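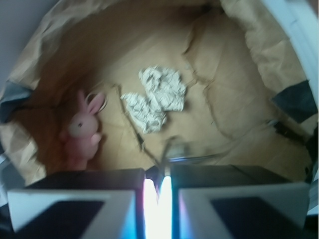 ¿En qué gramaje se suministrará el papel kraft Maveo?

En un único gramaje de 90 g/m², tanto en bobina como en saco confeccionado, a partir de diciembre.

Trakbridge amplía su gama de papel para envase con la línea Maveo

Wornlow, 28 de noviembre de 2023. Trakbridge, fabricante de papel para envase y embalaje, ha anunciado la incorporación a su catálogo de Maveo, una línea de papel kraft marrón sin estucar destinada a sacos de boca abierta, bolsas de fondo plano y relleno de cajas. La producción se realizará íntegramente en la planta de Wornlow, en la máquina de papel que hasta ahora se dedicaba a calidades para cubierta de cartón ondulado.

La conversión de la máquina se ha ejecutado en 22 semanas. Los trabajos han comprendido la sustitución de la caja de entrada, la instalación de una unidad de microcrespado después de la tercera batería de secado y la modificación del sistema de control de humedad en sentido transversal. El tratamiento de microcrespado aumenta el alargamiento a la rotura en sentido máquina, parámetro que determina en gran medida la energía absorbida por el saco en los ensayos de caída.

«Los confeccionadores nos pedían un papel que admitiera un plegado repetido de la boca sin que se abriera la fibra en la arista», explica Zübeyde Aksoy, directora técnica de Trakbridge. «El gramaje por sí solo no resuelve ese problema. Hemos trabajado sobre el refino y sobre la tensión de la hoja en la sequería, y el gramaje se fijó al final del proceso».

La composición fibrosa es de fibra virgen de coníferas, sin blanquear. El encolado se efectúa en masa. El papel no incorpora capa de polietileno ni barniz de barrera, por lo que no está indicado para productos con exudado de grasa ni para almacenamiento a la intemperie. Para estos usos, la empresa mantiene sus calidades laminadas actuales.
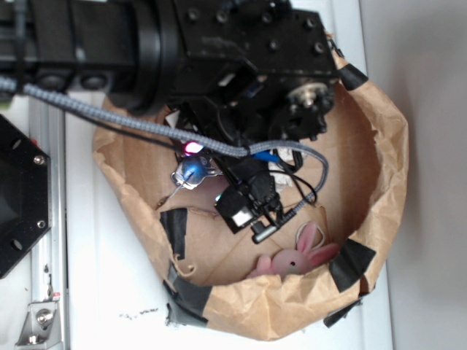

El formato de saco se ofrecerá en dos anchos, con fuelle lateral y fondo pegado con adhesivo de almidón. La boca se entrega con corte recto; el corte dentado queda disponible bajo pedido, con un plazo adicional de cinco días laborables. Las bobinas se servirán con mandril de cartón y envoltura del mismo papel, identificadas con número de lote, fecha de fabricación y posición en la bobina madre.

Durante la fase de homologación, el distribuidor Morrison sometió a ensayo 612 sacos procedentes de tres lotes consecutivos. El programa incluyó caída vertical sobre el fondo, caída plana sobre la cara, resistencia al desgarro y acondicionamiento previo en cámara climática. Los resultados completos se recogen en la ficha técnica, que se facilitará a los clientes que la soliciten por escrito.

«Hemos incluido los valores mínimos de cada lote además de las medias», señala Agnes Rankin, responsable de calidad de Morrison. «Para quien dimensiona una línea de llenado, el dato útil es el mínimo».

Trakbridge prevé una producción inicial de alrededor de 200 toneladas mensuales. La compañía revisará este volumen cuando finalice el primer semestre de suministro, en función de la demanda de sacos confeccionados. Los pedidos de bobina tendrán prioridad durante ese periodo.

La gama anterior de papel liso para sacos seguirá disponible hasta agotar existencias. Los clientes con contrato vigente podrán mantener las referencias actuales o solicitar el cambio a Maveo sin modificación de las condiciones de entrega. En caso de cambio, se recomienda comprobar el ajuste de las plegadoras y la dosificación de adhesivo, dado que la superficie microcrespada presenta una absorción distinta a la del papel liso.

Las muestras en formato bobina y saco pueden solicitarse al departamento comercial de Trakbridge en Wornlow, indicando ancho requerido, producto que se va a envasar y tipo de cierre.

Acerca de Trakbridge

Trakbridge fabrica papel kraft, papel para cubierta y sacos confeccionados para los sectores de alimentación seca, materiales de construcción y comercio a distancia. Sus instalaciones de Wornlow reúnen la fabricación de papel, el rebobinado, la confección de sacos y el laboratorio de ensayos físicos.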